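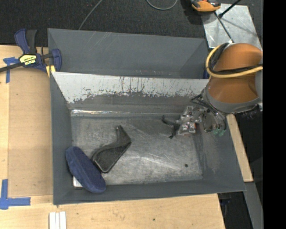 Posted by the Cetarik maintainers | Saturday, June 20, 2026

# Termont Secondhand Price List

Asking prices for used household goods in the town of Termont, collected from shop tags and kept as plain CSV. The list covers 47 weeks and two shops, Steleck and the Bastos Street thrift store.

## Files

- `prices.csv`: one row per tagged item
- `categories.csv`: category codes and their full names
- `changes.txt`: corrections to older rows

## Columns in prices.csv

- `week`: week number, starting at 1
- `shop`: `S` for Steleck, `B` for Bastos Street
- `category`: one of 21 codes
- `condition`: `good`, `worn` or `parts`
- `price`: asking price in US dollars, before tax
- `note`: free text, often blank

## How prices were recorded

Prices were copied by hand during store hours. If a tag had been marked down, the lowest price still readable on it is the one in the file. Items sold as a set get one row, with the word "set" in the note. Clothing and books are left out.

Condition is a judgment call. Scratches alone do not make an item `worn` if it can still be used as intended. We use `parts` when the shop's tag says so, and for anything missing a piece it needs to work. The Bastos Street store does not test electric items, so treat its `good` rows in the `LAMP` and `KITCH-E` categories with some care.

## Known problems

Steleck changed its tags in September. Before that it rounded to the nearest dollar, and afterward many prices end in .50. This makes a small step in the weekly averages that has nothing to do with demand.

Week 30 has no rows for Bastos Street. The store was closed for floor work.

Some cookware rows from the early weeks were filed under `MISC`. Most have been moved. The rest can be found by searching the note column for "pan" or "pot".

## Loading

The files are UTF-8 with a header row and commas as separators. Notes that contain a comma are quoted. Blank prices mean the tag could not be read and should be dropped before averaging.

## License

Free to use and share with credit to Cetarik.

Related

- Termont Yard Sale Calendar
- Cetarik Category Codes
- Bastos Street Donation Hours
- Cleaning Up Handwritten Price Data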